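4.2 Changes in the work of the demonstration staff

The second set of findings concerns the workers who perform the packing task by hand while the learned policy is being prepared. At Itetti, the firm that runs the collection sites, these workers were hired in April as packers for a small snack wholesaler. Over the course of the study their job moved from filling boxes for shipment to filling boxes with a hand-held gripper, so that the motion could later be reproduced by a fixed arm on the Flivano packing line. The goods and the order sheets stayed the same. The tool, the pace and the measure of a good shift did not.

Before the change, output was counted in closed boxes. A worker could pick up two packets in one hand, push down on the pile to make room, and turn the box while filling it. None of these habits transfers to a gripper with two jaws. Under the new procedure a single packet is taken at each cycle, the jaws are opened fully before the next approach, and the free hand stays off the goods. Workers described the first shifts as slow and tiring to the wrist. Several reported that they had to relearn where to take hold of a soft packet, as a grip on the sealed edge behaves differently from a grip on the filled body.

Part of the work was also moved out of the warehouse. Itetti assigned a portion of each worker's hours to domestic rooms, on the grounds that a policy trained on one bench under one set of lamps performed poorly elsewhere. In these sessions the packets are placed in a heap on whatever table is available and are moved one at a time into an open carton (Figure 3). The worker chooses the order of picks.
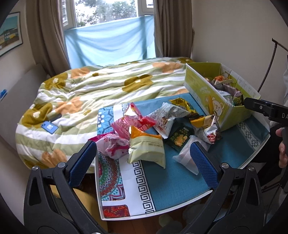 Figure 3. Packing task at a domestic site. Snack packets on a covered table, the open carton at the right rear, and the jaws of the hand-held gripper in the foreground.

Scheduling was the point on which opinions differed most. Workers with long commutes preferred the domestic sessions, which could be started at any hour after 8 in the morning. Others objected that the warehouse had given them fixed breaks and a supervisor who could settle a question on the spot, and that both were lost. Questions about a torn packet or a full carton were now sent through the Pisharody task application and were often answered after the session had ended.

Pay was tied to accepted recordings. Of 149 recordings submitted in the first period, 103 were accepted by the reviewers. The most frequent ground for rejection was a second contact with a packet already released, a correction that any packer makes by habit and that the former procedure rewarded. Workers regarded this rule as the least fair of the set. Itetti later revised it so that one correction per carton was allowed, and complaints on this point declined.

Supervisors reported a change of their own. Under the former system they walked the benches. They now spend more than 2 hours of each shift reviewing recordings in the Dinus viewer, and they said they knew the hands of their staff better than before and their circumstances less well. We did not find evidence that the review work had been added to their job descriptions during the period studied.

No packer was dismissed while we were on site, but no new packers were hired either, and staff who left the warehouse benches were not replaced. The effect of the Flivano line on total hours is taken up in Section 4.3.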